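Ornberg Towel Log, version 2
README, last edited 21st September

What is in the folder

A log of bath and kitchen towels washed at home, kept by people who wanted to know whether the usual laundry advice holds up. One row is one towel in one wash. There are 98 towels in the log, from 55 households, most of them in and near Purkness. The main file is washes.csv. The towels themselves are listed in towels.csv, and the advice we set out to check is in claims.txt, copied out with the wording left alone, spelling mistakes and all.

Please read the section on problems before you quote anything. The first version got passed along as proof that vinegar makes towels softer. It proved no such thing, and I would like to avoid a repeat.
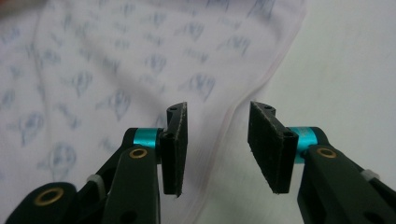
Columns in washes.csv

towel_id: matches towels.csv
wash_no: starts at 1 when the towel joined the log, which tells you very little about how old it was
temp: the setting on the dial, in Celsius. Nearly every hot wash is entered as 60. What the water reached inside the drum is anyone's guess.
additive: none, softener, vinegar, baking soda, or other
dry: line, rack, tumble, or mixed
soft: 1 to 5, judged by hand by whoever folded the towel
soak: seconds for a spoonful of water to sink in
note: free text, often blank

The soak column is the one I trust most. The soft column I trust least, and it is the one everybody asks for.

Where the claims came from

Detergent boxes, towel labels, two family notebooks, and a stack of household leaflets that Randi Forsberg had kept. Many of the claims contradict each other. Wash new towels before use; don't bother. Never use softener on microfiber; a little does no harm. Shake each towel before drying to lift the pile. We kept every claim that a person could test at home without buying anything, and dropped the ones that came down to "use our product."

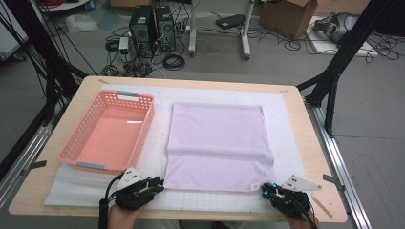

Sorting by fabric was harder than it should have been. Cotton is cotton, more or less, but people enter "microfiber" for anything thin and fuzzy that came in a multipack. Where a label was missing or washed blank, the fabric field says unknown. Please leave it that way. Version 1 had those cells filled in by guesswork, and I have spent more evenings than I care to admit taking the guesses back out.

Known problems

The people scoring softness knew what they had put in the machine. If you have just poured a cup of vinegar over your towels and the kitchen smells like pickles, you would like to believe it was worth something. We tried a blind round in July, with one person washing and another scoring. It covered 21 towels, and the vinegar effect shrank to almost nothing. I don't claim it is zero. I do claim that the unblinded scores shouldn't be used to argue for it.

Water hardness is missing for most rows. Load size is missing for all of them, which was my mistake — I thought it wouldn't matter and left it off the form.

Line drying and softener are tangled together. The households that dry outdoors mostly skip softener, so a plain average makes softener look better than it may be. Compare within one household or leave it alone. 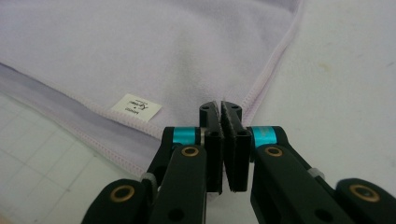
Pak-hei Hsiao thinks I am being too hard on the softness scores. People have handled towels all their lives, the argument goes, and a hand is a decent instrument for a thing that only matters to hands. Throw out the scores and you are left timing puddles, and no one ever bought a towel for that.

Fair enough, and it is why the column is still in the file. My trouble is with the spread. Kipchumba Kombo and Fung-ping Lam scored the same stack on the same afternoon and differed by a full point on roughly half of it. With a scale that only runs to five, that is a lot of disagreement to hang a household tip on.

What the log might be good for

Looking at how soak time changes over repeated washes of the same towel. Teaching a class what a messy table looks like. Checking a claim before you print it in a newsletter, provided you print the doubts as well.

It won't tell you which brand to buy. Brand is left out on purpose. Pukard towels turned up in so many of the early entries that the log was turning into a review of one shop's sale bin. 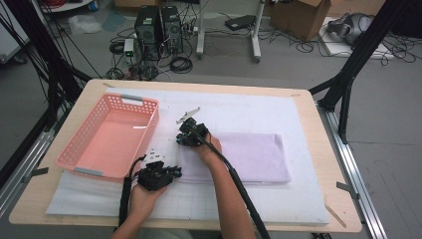

Changes since version 1

Guessed fabrics set back to unknown.
Blind round added as its own file, blind.csv, same columns.
Duplicate rows from the Yu household removed. They had entered each wash twice, once on paper and once on the phone, with different softness scores. We kept the paper ones.
"Fluffy" dropped as a score. No two people meant the same thing by it.

Use and corrections

Free to copy and change. Say which version you used. Corrections go to Þröstur Snorradóttir, with the towel_id and wash number. Please don't send general impressions of your towels; we have plenty, and there is no column for them.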